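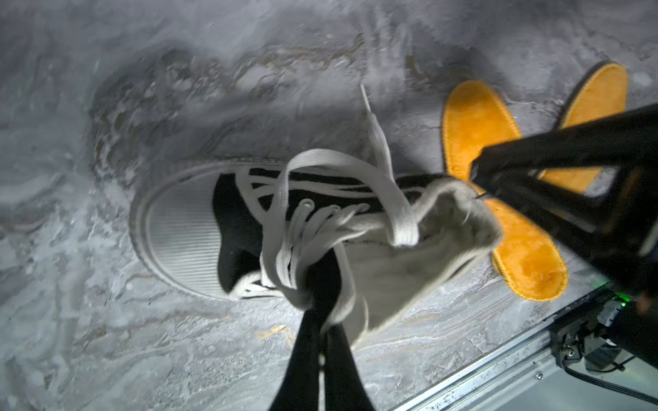
One trainer, laces all over the shop, insoles out.

Prarthorpe Tinkerers > Robots at home > Can they do real chores yet?

idow_alper
Going to stick my neck out and say yes, nearly. Shoes are a proper chore in our house (two kids, muddy lane) and a gripper that can get hold of canvas near the collar is most of the way to sorting them for me. Give it a couple of years!
Alper Erdem

MrsSprocket
Getting hold of it is the easy bit, love. Look at that lace sticking up in the air. Is it going to thread that through a little metal eyelet? I can barely manage it with my glasses on.

kettle387
I'm with Sprocket. I do shoe repairs in Ritville, 9 pairs on a slow day, and floppy stuff is the whole job. Canvas bunches up wherever you pinch it. And insoles, they ruck up at the toe and you have to feel for it with your fingers.

idow_alper
Fair point on the insoles. I'd still take a machine that does pairing and putting on the rack, and I'll do the laces myself.

MrsSprocket
So you'd spend thousands and still do the fiddly part? My lad does it for a biscuit.

kettle387
Someone quoted us 3969 for an arm at work, without the software. Said no thanks. Might look again if it could do the gluing, mind, I hate the gluing.

idow_alper
What glue are you using? The sole's coming off my left boot.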